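Robot Hands Workshop
Handout 4: Comparing Grippers From the Wrist View
2018-10-15

Welcome back, everybody, and thank you for the tidy notebooks last time (they made my evening a good deal shorter). In this session we put the two grippers side by side, the Tuko and the Iver, both of them on the Ivberg arm, and we try to say something sensible about which one we would want for soft and awkward things. Please read the whole handout before you power anything up. I know it's long, and I know the arm is more fun than my paragraphs, but the last page has the settings you need and they won't mean much without the first.

One word on vocabulary before we begin. When I write "closed" I mean the controller reports closed, and when I write "gripped" I mean the thing would come along if you lifted the arm. You will be surprised how often those two disagree!

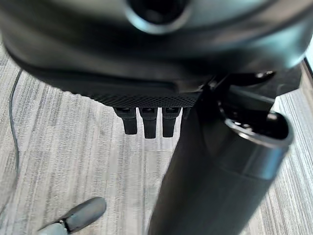
Choosing a camera position is the part of gripper testing that people rush, and I'd like you to take your time over it. A camera at the wrist travels with the hand, so the hand keeps nearly the same place in every picture and the room moves around behind it. That is very handy for comparing runs, but you pay for it in blocked view. Look at how much of the picture the big dark shell takes up along the top, and how the thick black column on the right hides part of what hangs beside it. The carpet on the left, by contrast, is wide open, with a thin cable lying across it that you could trace quite easily. When you fill in your sheet, write down which side of the view is clear and which is blocked, and plan your approach so the object comes in from the clear side.

Now for the runs themselves. Set the controller to the slow profile, which is 408 on the Bashir menu, and leave the force limit at 51 until you have finished the first sheet. Start with the hard floor target, go on to the pale surface, and save the cloth for the end. If a run goes badly, keep it and mark it; I would much sooner read about a bad run than never hear of it. Do the full set with the Tuko before you swap, as changing hands halfway through means calibrating the camera twice, and that eats up an afternoon like nothing else I know. 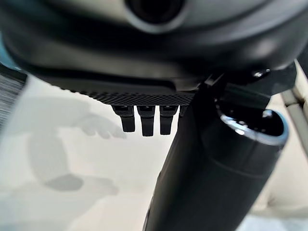
Do we have to recalibrate the camera if only the gripper has been changed?
Plan on doing it every time. Swapping the hand disturbs the mount a little, and a small tilt at the wrist becomes a large miss out at the fingertips. The short routine is good enough for this, and you'll find it under 742 in the same menu. Run it, save it, and write the new offset at the top of your next sheet so your partner isn't left guessing.

Cloth deserves a paragraph to itself. It folds, it slides, it bunches up where you didn't ask it to, and it gives the controller very little to push against, so the "closed" reading tells you next to nothing. Judge those runs from the pictures. Look at the weave near the fingers and see whether it is pulled straight or lying slack, and be patient with shadows, which can pass for a fold if you're going quickly. Wait the full 2000 milliseconds after the close command before you save a picture, so that the fabric has time to settle.

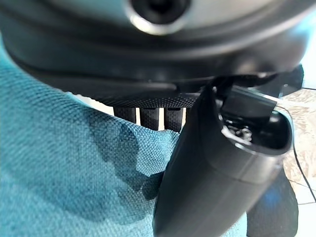
Figure 3. Wrist view over teal woven fabric, with a darker patch of cloth below the prongs.

For next time, please bring both sheets filled in, plus half a page in your own words on which gripper you'd pick for cloth and what made you doubt the choice. Doubts are welcome, and so are sketches. Leave the arm parked with the hand open, and put the spare screws back in the little tray by the controller.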